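How to read a medical research paper when you're not a scientist

My aunt rings me whenever there's a health story on the radio. "They've found a cure for it," she'll say, and then I spend the evening tracking down whatever it was they found. I've been doing this for long enough now that I've got a bit of a system, and after I explained it to my neighbour over the fence she told me to write it down. So I have!

I should say I'm not a doctor. I did one year of biology a long time ago and I run a small bookkeeping business out of Rernside. Nothing on this page is medical advice, and if a story makes you want to change your tablets, please ring your GP or pharmacist before you do a single thing.

What you need

A computer or tablet (phones are painful for this, the tables go all over the place), a notepad, and an hour. You don't need a university login for most of it. If your local library has a health information desk, make friends with the person on it. Ours is Sandamali Samarakoon and she has saved me more hours than I can count.

Step 1: Find the actual paper

News stories are usually written from a press release, and the press release is written from the paper. You want to get back to the start of that chain. Scroll to the bottom of the story and look for the name of a journal or a link. If there's neither, take the lead researcher's surname, the condition and the word "study" and search for those together.

Still no luck? Try the university's own news page. They nearly always link to the paper, sometimes in tiny grey type at the very end.

If you land on a page asking for money, don't pay yet. Search the full title in quotation marks, and quite often there's a free copy sitting in a university repository. Failing that, email the author and ask. I've done this four times and had three lovely replies, one of them with a second paper attached that I hadn't asked for.

Step 2: Read the abstract twice

The abstract is the summary paragraph at the top. Read it once quickly and let the long words wash over you. Then read it again with your notepad and write down who was studied, what was done to them, what they were compared with and what was measured.

If you can't fill in one of those, leave a gap and come back to it. Don't look up every word or you'll be there until midnight. I only look up a word if it turns up more than twice.

Step 3: Check who (or what) was studied

A surprising number of stories about "patients" are about mice, or about cells in a dish. There's nothing wrong with that work, it's where most treatments begin, but it's a long way from the chemist's counter.

When it is people, find out which people. The methods section will tell you their ages, where they lived and who was left out. My aunt is 78. A trial that only took people under 60 might still be useful to her, but I'd want her doctor to be the one saying so. 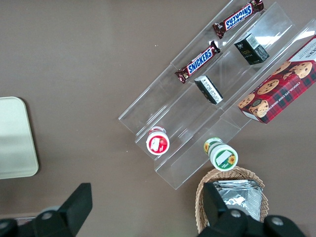 Does a bigger study always mean a better one?

Size helps, but it's only part of the story. A large study that simply watches people can still be thrown off by things the researchers didn't measure, while a small, carefully randomised trial may give a clearer answer to a narrow question.

Step 4: Look at the numbers behind the percentage

This is the step I'd keep if I had to throw out all the others. Papers and news stories love a percentage, and a percentage on its own can make a very small change sound enormous.

I'll use a made-to-measure sum so you can see how it goes. Say a trial followed 3,164 people, split into two equal groups. In the group that got the usual care, 49 had a fall. In the group on the new program, 39 did. That's a drop of a fifth, near enough, and "falls cut by 20 per cent" would look very nice in a headline. But you've got ten fewer falls in a group of more than 1,500 people. Both ways of putting it are fair, and I want both of them in front of me before I ring my aunt back.

The first way is called relative risk and the second is absolute risk. If the paper only gives you the relative one, look for the table of results and do the subtraction yourself.

While you're in there, look for something called a confidence interval, usually written as two numbers in brackets. It gives you a range the true answer could reasonably sit in. A narrow range is reassuring. A very wide one says the researchers are still a fair bit in the dark, and in my experience that never makes it into the radio version.

Step 5: Skip to the limitations

Near the end of the discussion there's normally a paragraph where the authors own up to the weak spots. Too few women, people dropping out, a follow-up that was too short. I used to skip it because it looked dull and now I go there before I read the discussion proper.

Dropouts are worth a second look. If 204 people started and a quarter of them had gone by the end, I'd like to know why they left. Sometimes it's parking. Sometimes it's side effects.

Step 6: Find out who paid

Look for "funding" and "competing interests", usually after the conclusion in smaller print. A drug company paying for a trial doesn't make it rubbish (somebody has to pay for these things, and trials cost a fortune). I just write it down beside everything else and keep it in mind.

Step 7: See what everyone else has found

One study is one study. Search the topic with the words "systematic review" and you may find that someone has already gathered up all the decent trials and looked at them together. If the new paper disagrees with a good review, I go with the review for the time being and wait to see what happens.

Check the date as well. I once got very excited about a paper that turned out to be eleven years old and had since been corrected. The correction was linked right at the top of the page — I'd scrolled straight past it.

Keeping notes

I keep one page per paper: title, year, who was studied, the plain numbers, the limitations, who paid, and a sentence in my own words saying what they found. If I can't write that sentence, I haven't understood it yet and I go back to the abstract.

My friend Neelam Thakur does hers in a spreadsheet with coloured tabs, and it's a beautiful thing, but I like paper. Whatever you'll go back to is fine.

Taking it to your doctor

Bring your one page, not the whole 14-page printout. Ask "does this apply to me?" and let them talk. My GP was a bit wary the first time, I think she was expecting something off a forum, but these days she asks if I've brought any homework.

A few words that tripped me up

Cohort: a group of people followed over time.

Placebo: a dummy treatment, used for comparison.

Double-blind: neither the people in the trial nor the staff treating them know who's getting what.

Preprint: a paper put online before other scientists have formally checked it. Read these with extra care.

Endpoint: the thing the trial set out to measure. Make sure it's something you care about. A better blood test result is good, feeling better is a separate question.

If you get stuck on a paper, leave the title in the comments and I'll have a go at it. I'm slow in May because of everyone's bookwork, but I do get to them all.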